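Color bench, Lotville workshop
November, started 7:40 in the morning
Batch 37, madder lake, second wash

Came in to find batch 37 had settled overnight into a clear layer the color of weak tea and a red layer the color of brick. I had ordered the color of wine. The bucket was marked DO NOT STIR in my handwriting and someone had left the stirring stick standing in it, upright, like a flag on a conquered hill. I removed the flag.

Where we stand, for anyone opening the book at this page. We started with 316 grams of chopped madder root, the last of the Quintanilla sack. Soaked cold overnight, poured off that first water (yellow-brown, smells like a barn), then fresh water and onto the Arkeck hot plate. The plan was to keep it warm and never let it steam properly. The Arkeck has a dial with marks from one to nine and no opinion about what they mean. At four it does nothing for an hour. At five it does everything. Nektarios was supposed to watch the pot while I cut panels, and he did watch it, and he reports that it got "lively." Lively is where the browns come out of the root and into everything else, so there goes the wine.

Strained through the old pillowcase, then again through the good muslin. Alum in while the liquor was still warm, stirred until I couldn't feel any grit on the bottom. Then the potash solution, in spoonfuls. Page 5 of this book says in capital letters to use a container three times bigger than you think you need. I used one twice as big. The foam came over the rim, went across the bench, and found the drawer with the clean brushes. I have underlined page 5.

Color of the foam, for the record: beautiful pink. Of course it was. Foam is always the best color in the building and you can't paint with it.

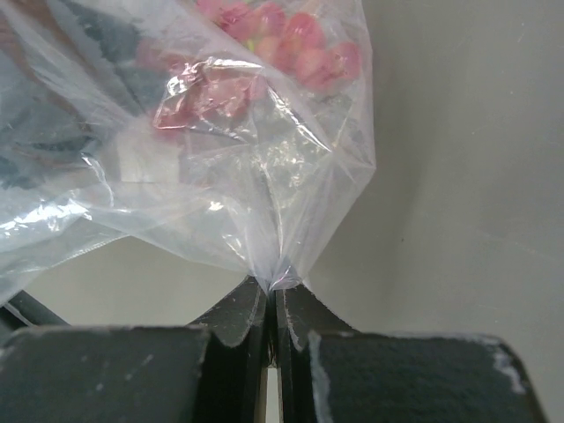

Why does the lake come out duller once it's dry than it looked in the bucket?

Water fills the gaps between the particles and makes the color look deep, so a wet lake always flatters itself. Most of that depth comes back when it goes into oil, and a spot of the dry powder rubbed up with a drop of linseed on glass will show you where it's headed before you commit the whole batch.

I'm writing that out because it has been asked at this bench every single time, most often by me.

Second wash went on at 9. Poured off the tea, filled up with water, stirred hard, left it alone. The wash water still tastes salty (fine, I didn't taste it, I boiled a spoonful dry on a jar lid and there was a white crust all over the glass). So there is still plenty of potassium sulfate in there and it needs at least two more rounds. Batch 35 got one wash because we were in a hurry, and batch 35 now has a bloom on it like an old chocolate bar. It lives on the shelf over the sink as a warning. Nobody has thrown it out and I suspect we are all a little fond of it.

Water question, still open. We have been using tap. Lotville tap water leaves a ring in the kettle you could chip off and sell as chalk. Some of the old recipes like a bit of chalk in the dye bath and say it pushes the red away from orange. The others say to use rainwater. Both kinds are written by people who were completely sure. I would like to run the same root in both, same pot, same dial setting, same person watching it, and that person shouldn't be cutting panels in the next room or using the word lively.

Also need to rule out iron. The strainer we hang the pillowcase on has lost its coating along one side and there is a rust line where it touches the cloth. Iron takes madder toward purple-brown very quickly. If I'm being fair to Nektarios, and it's early enough in the day that I can be, the strainer may be as guilty as the hot plate. Wired it to a bamboo cane for now so the metal stays out of the liquid. It looks terrible and works fine.

10:30. While the wash settled I mulled up what's left of batch 34 in the Sivari linseed. Notes on that:

Oil absorption is silly. It takes more oil than you'd believe, goes stiff, takes more, goes stiff again, then all at once turns into soup. The trick is to stop one drop before the soup. I stopped two drops after. Added dry pigment to bring it back, overshot into putty, added oil. We have all met people who salt food like this.

Time on the slab: long enough to get through an entire radio program about canals. Muller grip is worn smooth and my palm has a blister in the exact center.

The Sivari oil is a shade yellower than the last can. Order 3299 on the label, in case I want to complain. I don't think I do, yet. A little yellow in the oil isn't fatal in a red, and the stuff has a nice long drag to it under the knife. In a white I would be on the phone.

Drawdowns on the primed card: one thick, one scraped thin, one over white, one over the gray ground. Thick stripe is close to black with a red edge. Thin stripe over white glows. Thin stripe over gray looks like a stain on a carpet. Conclusion, for the tenth time: it's a glazing color, it wants something bright under it, and anyone who tries to paint a solid red wall with it will go broke and be sad about the wall.

Then compared the thin stripe with the alizarin from the tube. The tube is colder, cleaner, stronger, and took me no time at all to make. Ours is warmer and a bit uneven. I prefer ours by a small margin, and I'm aware that I have a blister riding on the answer.

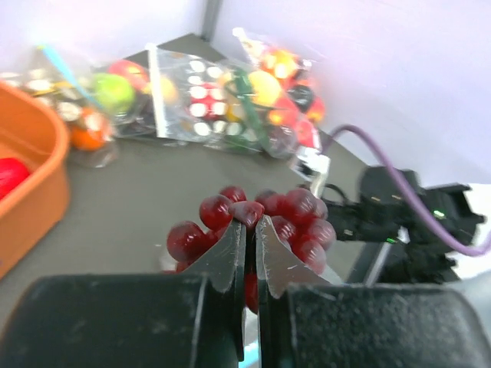
Grapes. Dark red with the light coming through, which is about where the thin stripe ought to be.

Noon. Lightfastness cards. The south window set has been up since spring, half of each stripe covered with foil. Peeled back a corner on three of them:

Batch 29, thick: no change I can see.
Batch 29, thin: lost a little, gone slightly orange.
Batch 31, mixed with white: faded badly. The covered half is a decent rose and the open half is a Band-Aid.
Batch 31, thick: fine.

So tints are the weak spot, as everyone who ever wrote about madder has said, and as I apparently needed a window and most of a year to believe. Put the foil back. One piece tore, so that card now has a diagonal edge where it used to have a straight one. Wrote that on the back so nobody comes up with a theory about it.

Note on labels. Pencil only, please. The marker on the batch 30 card has faded a good deal more than the pigment, and for a minute I had it down as a mystery sample.

1:15. Batch 37 settled again, faster than this morning, which I take as a good sign. Third wash on. Dried a smear on filter paper over the radiator: terracotta, leaning pink if you stand by the door, leaning brick if you stand at the sink. Rubbed it in oil and it came up better than it deserved. It isn't the wine red from the recipe. It's a warm, earthy red that would be lovely on a roof.

Argued with Nektarios over whether to save it with a second dye bath. His case: put the washed lake into a fresh weak liquor, let it pick up more color, no harm done. My case: we have no more root, the sack is empty, and fresh liquor doesn't come from wishing. He found a jar of root powder behind the whiting. It has no date and no name on it. It smells right. I gave him a cupful of the washed lake to play with in a separate jar and told him it's batch 37N, and that the N is for whatever goes wrong. He has it in a water bath this time, pot inside a pot, with the thermometer clipped on the side. I should have set up 37 that way myself, and I'll leave that sentence in the book where he can find it.

To do:
More root from Quintanilla. Ask for the coarse cut, the fine stuff clogs the muslin.
New strainer, plastic or enamel.
Write real temperatures next to the dial marks on the Arkeck, with a pan of plain water, before the next batch.
Wash the brushes in the foam drawer. They are pink up to the ferrule.
Collect rainwater. The barrel has a leaf problem, so strain it first.
Bigger container. See page 5.

4:50. Third wash poured off, fourth on, lid on the bucket this time, stick hung up on the nail. 37N is sitting at a steady warm and has gone a shade deeper than the main batch. I've looked at it in three different lights and it's still deeper. Going home before he notices.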